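4.2 Chores in simulation

We ran the Ovby tasks in simulation before moving any of them to the arm at Wenby. Each task was given 30 attempts with the same starting pose, and an attempt counted as a success only if the object was at rest in its target area when the clock ran out. The policy was the one described in Section 3, trained on 800 demonstrations collected by two operators.

The simulated rooms are plain. Surfaces carry flat colours, and furniture and fittings are reduced to planes, rods and cylinders. The view used by the policy looks along the gripper, so the two fingers are always present and a good part of the room is hidden behind the housing.

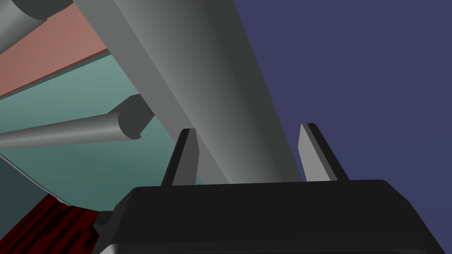
Clearing a surface was the easiest chore for the policy, with 19 successes. Most failures came late in the attempt, when the arm had lifted the object but took too long to find the place to put it down. Opening a drawer was much harder and succeeded 6 times. The fingers tended to close short of the handle, and the policy then repeated the same motion until time ran out. Vörös reports the same behaviour on the Pap benchmark, where a longer time limit made little difference.

We looked at whether the narrow view was to blame. When the arm comes close to a large surface, that surface can fill much of the view and there is little left to judge distance by. Figure 3 gives a view with the fingers open and large areas of flat colour behind them.
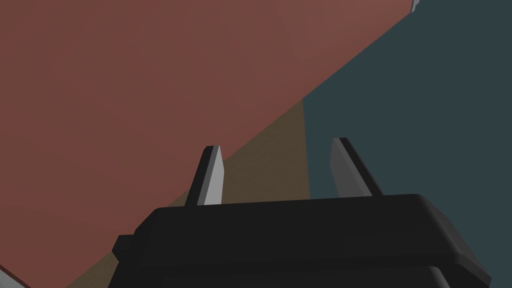
Figure 3. Simulated view over the gripper. Source: authors' own rendering, Gulteck simulator.

Adding a second, fixed view helped with the drawer but made clearing slower. Hirose suggests switching between views according to the stage of the task, and we have not tested this.

On these results we would not call the system ready for household use. A person does either chore without thinking about it and can recover from a missed grasp at once. The policy has no such recovery step, and we return to this in Section 5.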